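Wed 22 August. Brusgate, second floor, carpet pickup trial.

Ran the Dikon arm on small-item pickup from 0820. 973 attempts logged, 49 handed to an operator. Keegan took the handoffs from the desk; in March he would have been on his knees for most of the shift.

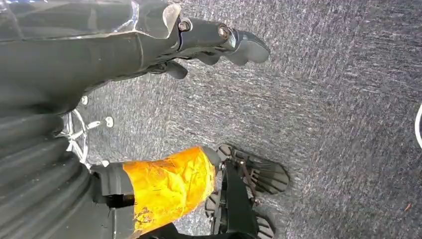
Gripper open over the carpet, foil-wrapped segment behind it. Three small white pieces still on the floor.

Sunita wants the handoff queue capped at 20 per person per shift. Agreed. Watching the queue is tiring in a different way and the rota does not allow for it yet. Gaétan to redo break times with Ginette before the next run.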